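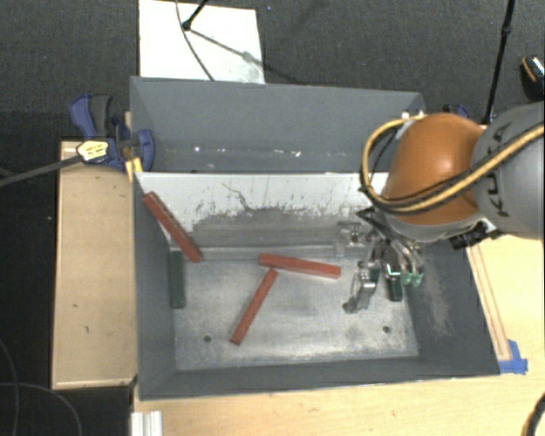

What does a bond's yield to maturity tell you?
It tells you the yearly return you would earn if you bought the bond at today's price, held it until it was repaid, and reinvested each coupon at the same rate.

Session 6: Bond prices and yields
Handout revised 12/7/19

Terms used this week
Face value: the amount repaid at maturity. We use $100 throughout.
Coupon: the interest paid each year, as a percentage of face value.
Current yield: annual coupon divided by market price.

Worked case
The Neddale bond has a 6 percent coupon and trades at $92. The coupon is $6 a year, so the current yield is 6 / 92, or 6.52 percent. A buyer who holds to maturity also gains $8 when the face value is repaid. Current yield leaves that gain out. Yield to maturity includes it, and so comes out higher.

If the same bond traded at $100, the coupon rate, current yield and yield to maturity would all be 6 percent.

Price and yield move in opposite directions. The coupon is fixed, so the price has to do the adjusting. Longer bonds move more for the same change in rates.

Credit risk
Gurna and Meredith both have bonds maturing in nine years. Meredith yields more. Before calling it cheap, check the rating, the call terms and how often it trades.

For next time
Read the Kurnness case and work out its current yield at $92 and at $100. Bring a calculator.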